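Havgate kitchen area: crockery and drying check
Date: 2026-10-22
Checked by: Bayu Wuisan
Form used: Wuscombe short form, 10 items

1. Table covering flat, no tears. PASS, grudgingly. Brown paper creases, and a crease is where a cup tips over. I'd still prefer a surface you can wipe.

2. Pot not used for storage. FAIL. I am told things are only in there "for now". They said that in August.

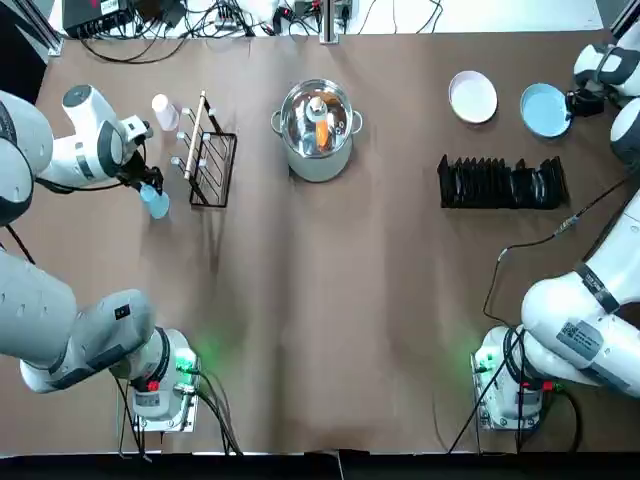 Item 2: stockpot with things in it. Black dish rack to the right.

3. Leads kept off the table. FAIL. A cable next to plates is a snag, whatever the Raju guidance says about "managed" cables.

4. Plates, pot and utensils each have their own spot. PASS on the day. Will it last a week? I have my doubts.

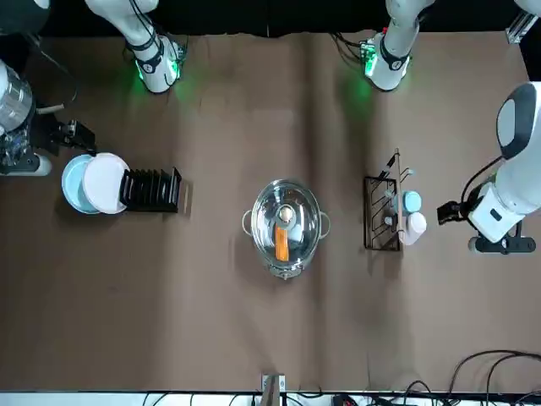 Item 4: plates, pot in the middle, utensil holder and two small cups.

5. Rack emptied before it is moved. FAIL. The Lametti sheet calls this optional. I don't see how, when anything left in a slot can slide out once the rack tilts.

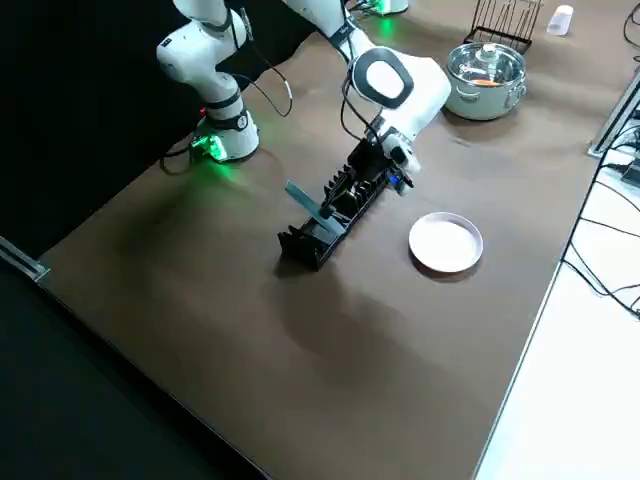
Kurniawati Yeoh replied that flat utensils sit tightly enough in the slots and that emptying the rack every time doubles the work. Noted. Item stays a fail until I see it tried 32 times without a drop.

6. Plates free of chips. NOT CHECKED. Needs each plate in the hand, and I had 4 minutes.

7. Plates spaced for drying. 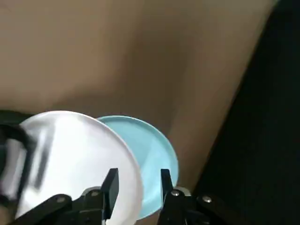 Spacing is the item everyone ticks without looking. Air has to get between the faces or you put plates away damp, and I don't accept "they dry anyway". The white plate overlapping the light blue one is the sort of thing I mean. Leave an empty slot between them. COMMENT ONLY.

8. Cups stored upside down. NOT CHECKED.

9. Rack feet sound. NOT CHECKED.

10. Previous actions closed. FAIL, 2 still open.

Recheck items 2, 3 and 5 before signing off.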